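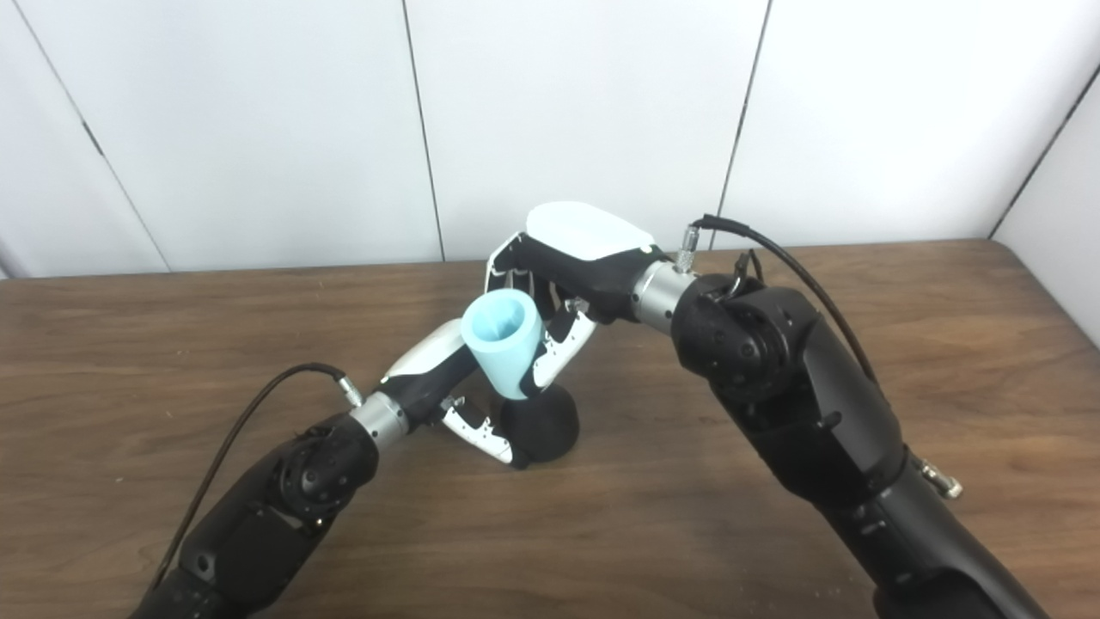
Both hands at the cup, black piece underneath.

Two hands, one cup: how do you teach this without losing your mind?

Posted by gumleaf_tinkerer in Teleop and Teaching, February

Hi all, hoping someone who's done more of this than me can help. I'm running a pair of arms by remote control and trying to record enough good goes that the robot can learn the job itself. On paper it's dead simple. Left hand picks up the black piece by its neck, right hand gets the light blue cup, the two go together. My nan could do it with her eyes shut.

I've recorded 77 goes so far and I'd happily show maybe four of them to another human being. My left hand is all right once it's there, but the approach is awful. I hover, I poke at the neck with the thumb, I back off, I come in again. Then when I get to the bit where both hands are in close I lose track of which finger is whose and everything slows to a crawl. I've been using the Kumier gloves with the scaling left on default, if that matters.

So: do I keep the ugly ones? Is there a trick to the approach? And should I be doing the whole thing in one go or splitting it up? My supervisor at Prurnton wants 500 by the end of the month and I'm getting a sore neck just thinking about it.

Carla Rawashdeh

Oh I feel this in my shoulders! I did months of two-handed stuff on the Prernelier project and the approach was where most of my rubbish recordings came from, so let's start there.

Stop steering the fingertips. Steer the wrist. Pick a spot beside the neck, get the wrist there with the hand half open, and only then think about your fingers. I like to have the thumb already level with the neck before I close anything, so that all the closing is one movement. If you find yourself poking, you've come in too close with the wrist wrong and you're trying to fix it with the thumb. Back right out (a proper hand's width, don't be shy) and come in again. And bin that recording, because the robot will learn the poking just as faithfully as the good part. Mine did. It would go up to the thing and dither, exactly like me, it was mortifying.
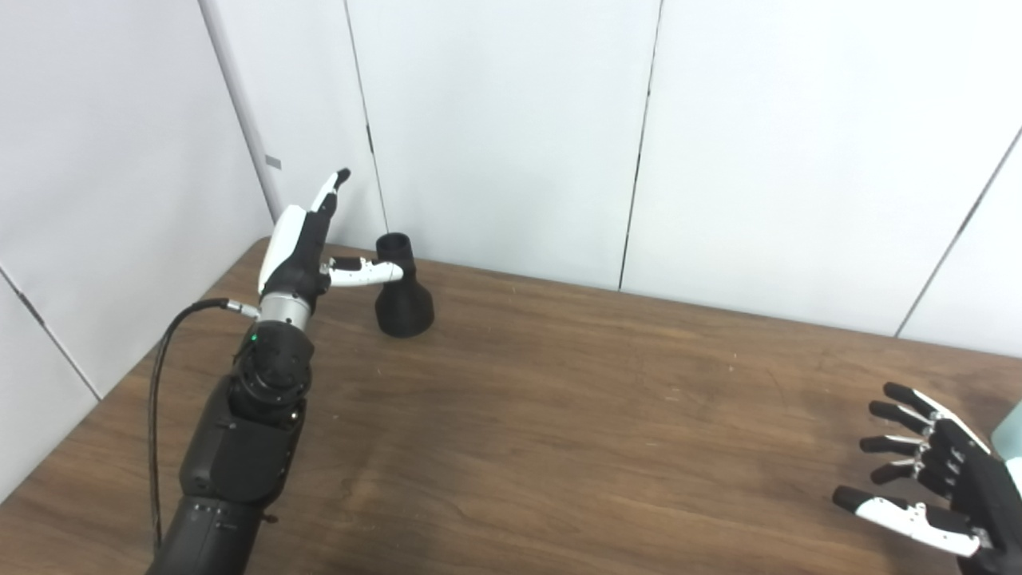
Where to park the hand you're not using

This one made a bigger difference for me than anything to do with the gloves. When you're busy with the left hand, your right hand drifts. You don't notice because you're staring at the other side of the table, but it's all going into the recording. Choose a resting spot for the right, open, palm facing in, somewhere it won't knock the cup, and go back to the same spot every time. I rest my real elbow on a folded towel so I can feel where "parked" is without looking.

Same goes the other way round. Once the left has hold of the neck, leave it closed and leave it alone while you send the right one across. I used to squeeze a bit harder out of nerves every time the right hand moved.

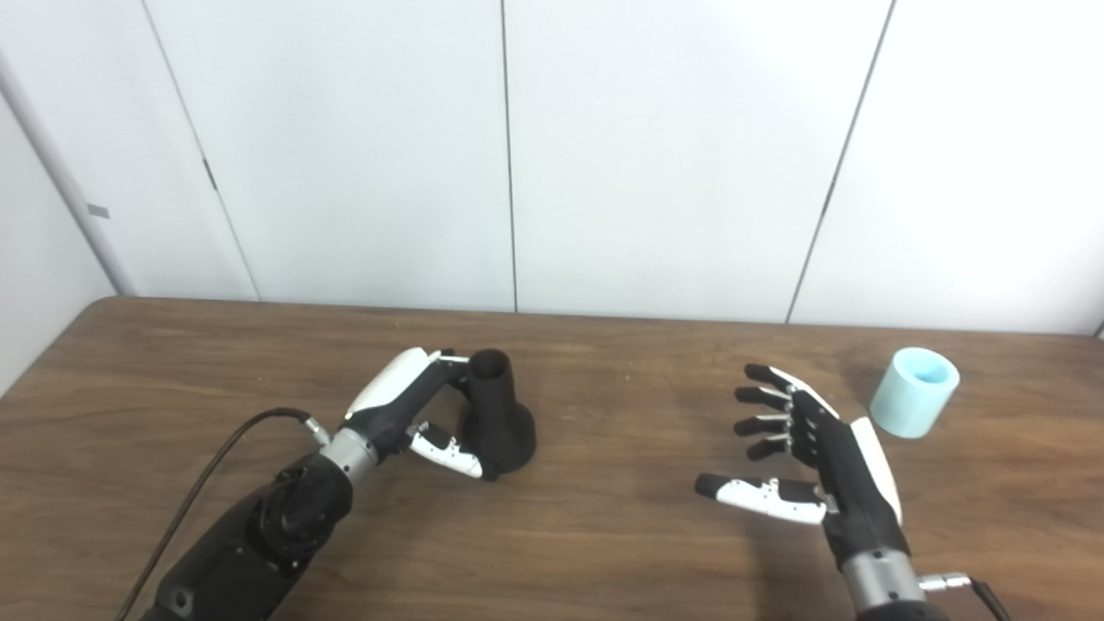 And go slower than feels natural on the reach but not on the closing. Slow closing is where things get nudged along the table.

On your other question, I'd record the whole thing in one go, but practise it in pieces. Do the left grab ten times with nothing recording. Then the right. Then put them together and hit record. If you only ever record pieces, you get a robot that does two tidy halves with an odd pause in the middle while it works out where it's meant to be.

One more and then I'll shut up: move the two objects a bit between goes. Not wildly, just a few centimetres, and turn the camera view on for yourself so you're seeing what the robot sees. If you can only do it by standing up and peeking over the arms, the robot hasn't got a hope.

tramstop_bev

just do more of them. 77 is nothing. mine was garbage till I had 151 and then it was ok. also turn the scaling down, default is way too twitchy on the Kumiers

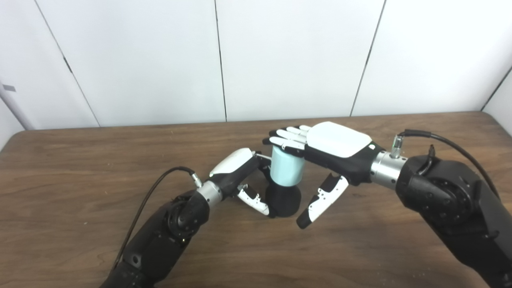
Lovisa Strand
Teleoperation trainer, Gál

I agree with nearly everything Carla wrote, so I'll stick to the part where the hands are in close together, as she skipped over it a bit.

Decide beforehand which hand is the boss. With this sort of job I make the left the holder, from the side and with a finger tucked underneath, and the right comes over the top with the palm down. Then the left stays put and the right does all the adjusting. If both hands adjust, they chase each other around and you'll swear at your screen. Say it out loud if you have to: "left holds, right moves." I had a trainee who muttered it for a fortnight and her recordings were lovely.

Keep your right thumb in mind too. It hangs lower than you'd think when the palm is down, and if you come in low it meets the left hand's fingers before your palm gets anywhere near the cup. Come in a little high, then lower.

As for keeping ugly ones, I'd be a touch softer than Carla. A go where you slipped and then recovered cleanly is worth keeping, as the robot needs to see what recovering looks like. A go where you dithered isn't. I sort mine into folders at the end of each session while I still remember them, and I stop after an hour. Your neck is telling you something! Everything I recorded past the hour mark last year went in the bin anyway.

Bev's right about the scaling, by the way. I take it down almost a third for close work.

Comments

gumleaf_tinkerer: Thank you all so much. Tried the towel under the elbow this arvo and the right hand finally stays where I leave it. Haven't told my supervisor how many I've deleted.

Carla Rawashdeh: Lovisa, fair point on the recoveries, I'm probably too harsh with the bin. Do you label them separately?

Lovisa Strand: I do, just with an R at the end of the name. Nothing fancy.

pedalbin: does any of this work with the older gloves with no thumb sensor?

tramstop_bev: not really mate

Contact the moderators | Copyright remains with individual posters | Back to top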